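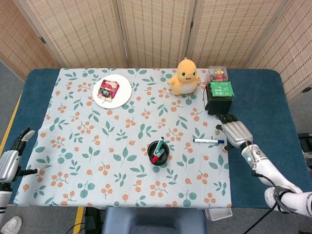 The narrow tablecloth is back in the shops

For years the rule at most dinner tables was that a cloth should cover everything and hang down on all sides. Darcy Leclerc, who buys table linen for the home store Simard, says customers have been moving away from that since February. What they ask for now is a smaller cloth that leaves part of the table showing.

"People paint a table a strong color and then they don't want to hide it," Leclerc says. A dark blue or teal top works well with a pale print, she says, and berries and leaves sell better than stripes. Simard stocked 61 patterns this year, and the botanical ones went first.

The smaller cloth suits the way many tables are used. It marks out a place for a plate and a snack, and the bare strips on either side take the things that would otherwise leave rings or crumbs on the fabric. A box can stand half on and half off. A plush toy can sit at the back and stay there through lunch.

Xiomara Baptiste rents out a two-room apartment in Irkow and has furnished it on a small budget. Her biggest expense was a folding screen from Furnis, at 368 dollars. She looked at fabric screens first but settled on woven panels in pale wood frames — they hide the storage shelves and still let some light through.

"The screen is plain, so the cloth can be busy," she says. "If both had a pattern I'd get a headache."

She advises checking the hinges before buying. A screen with stiff hinges will not hold a shallow angle, and a flat screen tips over. Hers came with one hinge loose, and Furnis sent a replacement.

As for the cloth, Baptiste washes hers cold and irons it from the back. It slides on a painted top, so she puts 2 strips of rubber shelf liner underneath. Leclerc recommends the same thing, or a thin felt pad cut an inch smaller than the cloth on each side.

Small cloths at Simard start at 127 dollars for linen. Cotton costs less and wrinkles less, but the colors fade sooner in a sunny room.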